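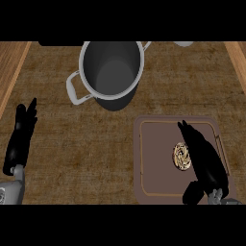 Fig. 1. Simulated kitchen table with the two robot hands, a pot, and a round food item on a tray.

Category: Student Projects / Field Visits
May - by a second-year student, Automation Course

Our group visited the open day of Plorex, where the Hurnex team showed their simulation work. We were 16 students and we stayed for the 2 p.m. demonstration.

The virtual table is used to practice handling of kitchen objects. In Fig. 1 the right hand is over the tray and one finger overlaps the food. I found this a difficult case for a camera program, as part of the object is hidden.

The team told us that their library, named Pallar, has 2,296 recorded attempts. They are sorted in 28 task groups - pots and trays are in different groups. I asked how they choose the start position of the hands, and the answer was that it is changed a little each time.

For our own project we will build a smaller table in Veloso, the program we have at school. We plan to begin with one hand and one tray. The pot will be added later if the time allows it.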